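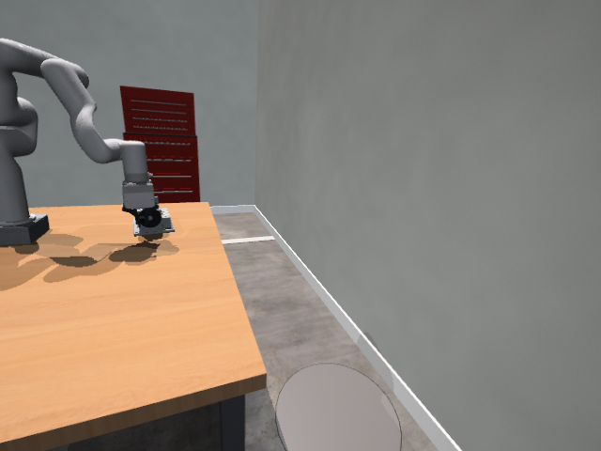
Readers of the previous edition wrote that the section on scoring never said what to do when a match is stopped partway through an over, and asked that the steps be set out in order. The section has been rewritten accordingly and replaces the version issued in July.

Section 6: Setting Up and Scoring a Match in Mellix

Mellix is the scoring program supplied to clubs in the Bredier competition. One scorer from each side must be signed in before the toss. Both scorers work from the same match record, and the home scorer's device is the main device.

6.1 Before play

1. Sign in to Mellix with the club account. Personal accounts cannot open a competition match.
2. Select Fixtures, then the grade, then the match. Check that the ground and start time agree with the printed draw.
3. Enter both teams from the signed team sheets. Mark the captain and the wicketkeeper of each side.
4. Enter the number of overs per innings. For junior grades, leave the default value in place.
5. Ask the umpires to confirm the toss result, then enter it and select Open Match.

Note: Team lists may be changed until Open Match is selected. After that, a replacement player can be added only with the umpires' approval, under Match Options.

6.2 During an innings

1. Before the first ball, select the two opening batters and the bowler.
2. Record each delivery after the umpire's signal has been acknowledged. Wides and no-balls are entered first, and any runs taken from them are entered on the next screen.
3. At the fall of a wicket, choose the method of dismissal and the fielder, then select the incoming batter.
4. At the end of each over, compare totals with the other scorer. Mellix will not start the next over until both devices show Agreed.

Caution: Do not use Undo to correct a delivery from an earlier over. Use Edit Ball – the later overs are kept and the bowling figures are recalculated.

6.3 Interruptions

1. When the umpires stop play, select Suspend. The over in progress is held at the last ball recorded.
2. Enter the reason and the time shown on the umpires' watch.
3. If overs are lost, wait for the umpires to give the new number before entering it. The revised target appears on both devices.
4. When play restarts, select Resume and check that the correct bowler and striker are shown.

Note: If a device loses its connection, continue scoring. Entries are stored on the device and sent when the connection returns. Keep the paper scorebook up to date throughout.

6.4 Closing the match

1. Enter the result and have both captains view the summary page.
2. Select Submit. A submitted match can be reopened only by the competition office.
3. Retain the team sheets and the scorebook until the end of the season.

The player register holds up to 3,000 names for each club. Clubs nearing this limit should archive former players as described in Section 7.

Section revised October 15, 2020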